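Ultby three-way switched extension lead, white with light blue
Supplied by Vanhove
Order reference 285

General
The Ultby is a desk-top power strip with an individual switch for each outlet. It is intended for workbenches, classroom tables and home offices, where several low-power devices share one wall socket and need to be turned off separately. The housing is white plastic with rounded ends. Switches and socket panels are light blue.

Layout
The switches are of the rocker type and sit in a single row above the sockets, one switch to each. A small indicator dot is set into the housing at the lower left of the switch. The socket face takes a three-prong plug with angled lower pins, and has a row of small vertical slots above. Check the plug pattern of your own equipment before ordering - no adaptor is supplied.
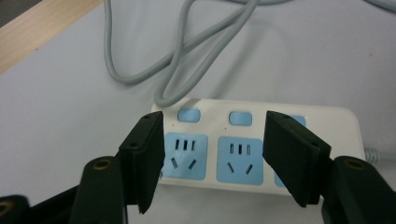 Cable
Grey, fitted, 2 m long. The lead is supplied coiled and will hold some of its curl for the first few days. Uncoil it fully before connecting a load. Do not run it under carpet or fix it with staples. Where the strip is used on a table, leave enough slack between the table edge and the wall socket that the housing cannot be pulled off the surface.

The Basia version has the same housing and switch layout with a 5 m lead. It is made to order; allow 6 working days.

Mounting
The strip is meant to lie flat, face up, and needs no fixing. On smooth tops a pair of Prodermont adhesive pads (sold separately) will stop it from sliding when plugs are pulled out. Degrease the surface first and press each pad down firmly. The pads hold well on painted and laminated boards, less well on oiled wood.

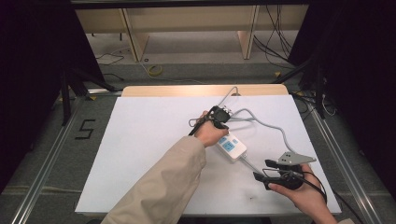

Use and care
Indoor use only. Do not connect one strip to another. Heaters, kettles and other heating appliances should go directly into the wall socket. Unplug the lead before cleaning and wipe the housing with a dry cloth - solvents will dull the blue parts. A switch that feels slack or fails to latch cannot be replaced separately, and the strip should be taken out of use.

Questions about stock and the longer lead: Pieter Jacobs, Vanhove sales desk.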